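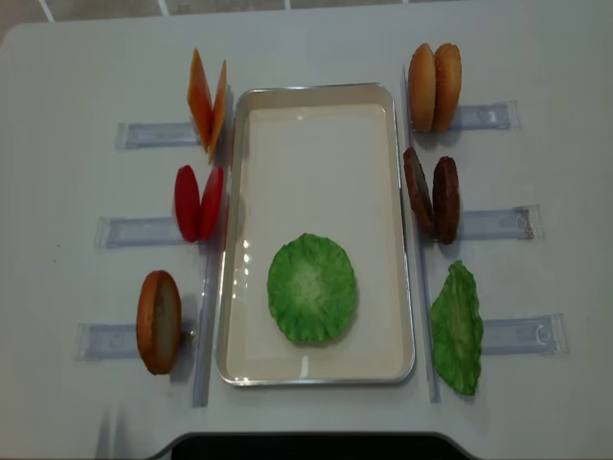
A lettuce slice in the tray, with clear plastic strips on both sides.

Emergency Grants and Staying Enrolled at Kollow College
By Selorm Alhassan and Ok-hee Joo
Last updated: August

Our project looked at small emergency grants for students who run short of money during a term. Kollow College started its grant fund three years ago. A student can ask for up to $700 a term, and the money doesn't have to be paid back. We wanted to know who applies and whether they register for the next term.

The student aid office gave us a table with names removed. It covered 1,992 students who were eligible last year, and 300 of them applied. Most requests were for rent or car repairs. Textbooks came up less than we expected, probably because the library already lends them for the core courses.
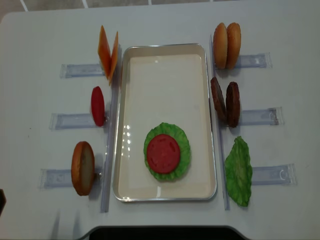

We also sent a short survey to students who were eligible but did not apply. The most common answer was that they had never heard of the fund. The second was that they thought it was a loan. The form is on the same web page as the Bawa short-term loan, and both have the same blue button, so this is easy to understand.

Students who received a grant registered for the next term more often than eligible students who didn't apply. We can't say the grant caused this. A student who plans to come back may also be more likely to fill out a form.

Processing time was a problem in the fall. Some students waited past the date their rent was due, and two told us they had put it on a credit card in the meantime.

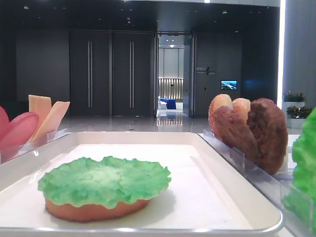

Yasaman Hassanpour told us that the wait mattered more to her than the amount, and that she would have taken half the money if it had come the same week. She also asked why the office needed a bank statement for a repair bill she had already uploaded.

We suggest moving the form to its own page and dropping the bank statement for requests under $300. We did not have time to compare our results with Ganley, where the limit is higher.

Related reports
Work-Study Hours and Grades
Who Uses the Bawa Loan?
Bus Fares and Attendance at the Oltidstead Campus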